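Sulholm Local History Boards > Records and Sources > Parish burial registers and the 1918 returns

Thread: Discrepancy between the burial register and the district death returns, autumn 1918

gmakori
I am transcribing the Kalelden burial register for the influenza period and have run into a mismatch I can't settle. The register has 24 burials for the second wave. The district return for the same weeks gives a higher figure, and the extra deaths are all entered under "pneumonia" or "bronchitis" with no mention of influenza.

Two questions. Does anyone know whether the registrar for this district was told to enter the primary or the secondary cause? And has anyone compared the return with the chapel registers? I only have the parish church one.
Gladys

stolach_ern
The parish register will always come out lower than the civil return. It records burials in one churchyard. The civil return records deaths in a district, whoever buried them and wherever they went. I would not call it a discrepancy until the chapel and the municipal cemetery have been added in.

On cause of death, the certifying doctor wrote what he liked and the registrar copied it. In the Stolach certificates I have seen "influenza, pneumonia", "pneumonia" alone and "acute bronchitis" from the same doctor in the same fortnight.

Ernő Szénási

mschoo
Agree with the first paragraph, not entirely with the second. The doctor's wording was copied on to the certificate, yes, but the district return is a tabulation, and somebody had to put each death under one heading. Where two causes were given, a clerk chose. If Gladys is working from the printed return she is looking at the clerk's choice and can't get back to the doctor's wording without the certificates.

Gladys, is it the printed return or the manuscript volume?

gmakori
Printed. I didn't know there was a manuscript volume.

mschoo
There is for most of the districts on this side. It should be with the medical officer's papers. Ask for the quarterly notebooks, as the catalogue only lists them by the box. The Nyanda ones have a column for "remarks" and it is in the remarks that you find "following influenza".

I have the Nyanda notebooks in a spreadsheet, 1674 rows, one per death, with cause as written in one column and cause as tabulated in the next. I can share the column layout if it would save you designing your own. The data itself will have to wait, and the backup I have is from March and lacks the last two notebooks.
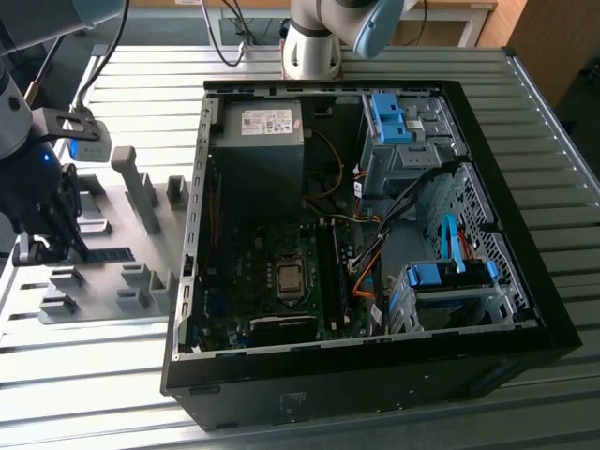 For the layout, I would keep these as separate fields: date of death, date of registration, place of death, usual residence, age as written, age in years, primary cause, secondary cause, duration of illness. Do not merge the two dates. Registration lagged badly in the worst weeks and if you plot by registration date the peak moves to the right and looks flatter than it was.

Infants need care as well. "3/12" is three months, and a spreadsheet will turn it into the third of December, or the twelfth of March if it is set up for American dates. Format the column as text before you type anything.

Man-sik Choo

stolach_ern
I'd question "duration of illness". It is given on the certificates inconsistently and I doubt it is in the notebooks at all.

mschoo
It is in the Nyanda notebooks for 322 of the entries. Not a good sample, I grant you, but it lets you separate deaths within a few days of onset from the slower ones with secondary pneumonia. I would sooner have the column mostly blank than have to go back through the volumes.

stolach_ern
Fair enough, provided nobody then publishes an average from it. The doctor was more likely to write down a duration when it was striking, so the short illnesses will be over-represented.

mschoo
I have not published an average from it.

e_mfaume
Coming at this from the cemetery side. The municipal cemetery at Kalelden has its own day books, separate from the grave register, and they are the better source for those weeks. The grave register was written up later and has at least one page where the entries are out of order. The day books show the order in which the graves were opened.

They also record the bodies sent elsewhere for burial. Part of Gladys's gap may be people who died in the district infirmary and were taken home. They will be in the civil return for the district where they died and in a burial register somewhere else altogether.
Emmanuel Mfaume

gmakori
That would fit. Several of the "pneumonia" deaths have the infirmary as place of death. Are the day books open to readers?

e_mfaume
Yes, by appointment with the cemetery office, one volume at a time. Pencil only. The volume for 1918 has a broken spine, and they may ask you to use the photocopy, which loses the right-hand column on some pages. The right-hand column is where the undertaker's name goes - worth asking for the original if you need that.

hkariuki
Moderator note: I have moved this from General to Records and Sources and changed the title, as the old one ("Flu numbers wrong?") would not be found by anyone searching.

On the question of influenza deaths hidden under other headings, the usual approach is to take the same weeks in several earlier years, work out the normal level of pneumonia and bronchitis deaths, and count the excess. It won't tell you which individual had influenza. It does give you a figure for the district that does not depend on the clerk. With a place the size of Kalelden the weekly numbers will be small, so use four-week blocks.
Halima Kariuki

stolach_ern
Which earlier years, though? The war years have a distorted population, with the younger men absent. Pre-war years have a different age structure. I have never been happy with either.

hkariuki
I would use both and print both results. If they differ widely, say so in the text.

gmakori
Thank you all. I will ask for the notebooks first and then the day books. Man-sik, yes please to the column layout, a plain list of headings would do.

mschoo
Sent by private message, 2020-12-23. Headings are in row one, notes on each in row two. Delete row two before you sort.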